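April 2020

Back on the bench at Gelo after two weeks on the other shift. I had the kit table all day, filling cases for the school orders. Politis wants 4000 of them out before the end of July, which was settled before anyone asked the people who pack them.

The arms have been on the case work since the winter. When I started at the Arkircombe building there were four of us at this table, each with a bin on either side, and you talked while you packed. Now there is one person to a pair of arms. I load, I watch, I clear what goes wrong, and I write down the stops. My hands feel better than they have in years. My right thumb used to lock by Thursday from pushing the caps down into the slots, and it hasn't done that once. I want to put that down because I complain about the rest of it.

The rest of it is mostly the standing and waiting. The old work was tiring but the day went by. Today I looked at the clock at 9:20 and thought it must be lunch. You can't read and you can't really leave, and if you look away too long the arms will have been stopped for a minute and it shows up on the sheet.

Hipólito Sepúlveda came over from the office with the new sheet. He used to pack across from me and is now the one who adds up our stops, and I don't think he likes it much. The target is up to 100 cases a shift for each pair. I told him the small pieces are what slow it down. A marker is easy, it is long and there is plenty to hold. The eraser and the little label pieces sit low in the tray and a person gets them with a fingernail. He wrote it down.

I asked about Dunya and Walt, who went to Heritz side when the table was cut. He said they are staying there through the summer. They get the same pay, but it is loading and lifting, and Walt is sixty-one. I said so. He wrote that down too.

Ate in the car. Afternoon was cases again until batch 1005 was signed off, then swept and went home. I have to ask about the shoe allowance. Soup for supper, and called my sister, who wanted to know if they were going to replace me. I told her I'm the one who writes down the stops.

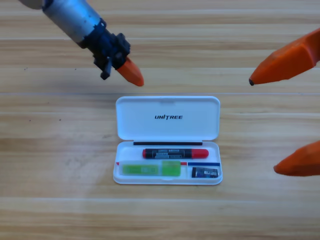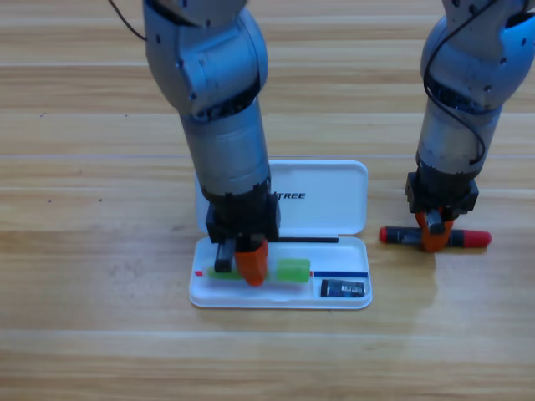
The kit table, open case with the marker and the small green pieces.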